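About us

Zillelik packs fruit boxes and snack baskets for offices, schools and hospital wards. We work from one building in Belham, on the trading estate behind the station, and there are 48 of us, counting the drivers.

The firm was started by Dela Issahaku, who had been running a greengrocer's stall and kept being asked by the solicitors upstairs for a bowl of fruit on account. For the first few years it was Dela and a van. We took over the Manik building when the old bakery closed, and we are still there. In a normal week we send out 1,643 boxes and baskets. January is busier.

How we work now

Packing used to mean standing at a bench from six in the morning, picking from crates on one side and filling baskets on the other. People did it well, but shoulders and wrists suffered, and most of those who left us gave that as the reason. Four years ago we began moving part of the packing over to robot arms.

We bought them through Iyer, the engineering firm two units along, who also service them. We have 7 stations. Each one has a table, shelving and a pair of arms. The arms do the repeat work: standard mixes, small baskets, putting things on shelves and taking them off again. Soft fruit is still packed by hand. So is anything with a card in it, and so are the hospital orders, which change up to the last minute.

Staff were worried when the plans were first pinned up, and they had reason to be. We put in writing that no one would lose their job to the arms and that no one's hourly rate would go down. Both have held. What has changed is what people do with the day. Six of our former bench packers are now station leads, which is a higher grade. Others moved to quality checking, ordering or the vans. Two asked to stay on the hand benches, and they did.

It has not all been smooth. The early start went, and with it the early finish, which some parents on the team had built their week around. We now run two shifts and let people swap between them by agreement. The floor is also quieter than it was. Some like that, and some miss the talk across the bench – we moved the tea break so that everyone on a shift takes it together.

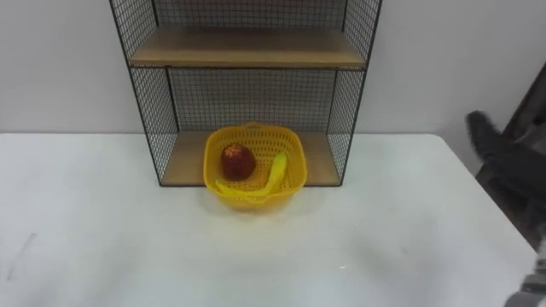

Renata Grabowska runs training. She packed by hand for nine years before she took a station, and she wrote most of the material that new starters work from. Practice is done with ordinary stock, apples and bananas for the most part, as they are what we send out more than anything else. A new lead spends 2 weeks with Renata before taking a shift. They learn to set up a station, to stop it safely, and to judge when a job is better done by hand. Anyone on the floor can stop an arm at any time and does not have to justify it afterwards.

Leads keep a written log at each station. If the same fault appears twice in a shift it goes to Iyer that day. Suggestions go in the same book, and the present shelf heights came out of it.

Working here

We advertise jobs on the board at the gate and on this site. You do not need a technical background to work at a station. Most of our leads had none. Interviews include an hour on the floor, paid, so that you can see the work before you decide.

Visits

Schools and other small firms in Belham are welcome to come and look round. Mornings after 10 are best, once the vans have gone. Ring the office first and wear flat shoes.

12 shares
3 comments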